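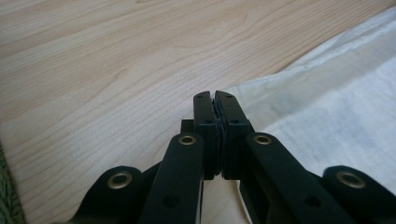
Urnent cloth-handling set, release 2

README, and partly a confession

Contents

episodes/ – one folder per episode, numbered from 0001
labels.csv – start, end, task, outcome, fault flag
width.csv – finger opening in millimetres, one row per video frame
faults.txt – the long version of what follows, with swearing removed
tools/ – two scripts, one of which works on Windows

What it is

1,722 short episodes of cloth being picked up, folded, turned over and put down with a hand-held gripper. They were recorded in homes and in the Grorside workshop, on whatever tables were going. Release 1 had more episodes. It also had a fault in it, and we published it anyway, in the sense that we didn't know.

What went wrong

The width channel said the fingers were open when they were shut. Not always, and never by the same amount, or we would have caught it on the first morning.

The opening is worked out from the angle of the linkage. On one of our grippers a pivot had worn enough to let the link rock before the sensor noticed any movement. Close the fingers gently and the reading stopped short, usually at a width that looked perfectly reasonable for a folded tea towel. Close them hard and it was fine. Our bench check, written by us and much admired by us, said to close them hard.

So for most of September the gripper passed its check every morning and then told lies until teatime.

It came to light when a policy trained on release 1 was put on the arm at Grorside, which is called James. James would come down beside a cloth, close on nothing, decide from the width that it was holding something, and carry that nothing across the table with great care. It would then lay it down and smooth it. It did this 101 times in a run of 400 attempts. We spent a week blaming the learning rate.

Was anyone hurt

No. There was one near thing. James, believing itself to be holding a cloth clear of the table, pulled sideways with its fingertips still against the wood and stalled. The force limit should have stopped it and did, though a good deal later than we liked. The limit has been lowered, and the stop button has been moved to the side of the bench where people stand.

What we changed

Every episode from the worn gripper has been removed. We tried correcting the readings first. The error depended on how hard the person was squeezing, which we hadn't recorded, so that was that.

The pivots on all the grippers have been replaced and the finger pads with them. The morning check now has a gentle close, a hard close and a gentle close again, with the fingers empty. All three must read zero. If one doesn't, the gripper goes in the drawer.

There is a new column in labels.csv, closed_empty. It is set by a person watching the video, and marks any stretch where the fingers are together with nothing between them. Please use it. It is the only column in the set that has never misled us, and it was the cheapest.

Known problems that remain

White cloth in strong daylight loses its folds in some episodes. The exposure was on automatic and had its own opinions.

Thin fabrics read as zero width even on a healthy gripper. A closed gripper and a gripper holding a handkerchief look the same in width.csv, so go by the video.

Clocks: video and width are aligned to within one frame except where sync_ok is 0. Don't train on those unless you are studying misery.

The Steltine loader reads release 2 without changes but ignores closed_empty. There's a patch in tools/.

If you used release 1

Throw it away, along with anything trained on it that decides whether it has hold of something. Models that only use the video should be all right, and ours were, but we'd want to see them run with someone near the button. Release 1 stays available on request for people who study faults. It's a very good example of one.

Reporting

Send the episode number and the frame. "The gripper looks wrong" is a fair description of our autumn but hard to search for.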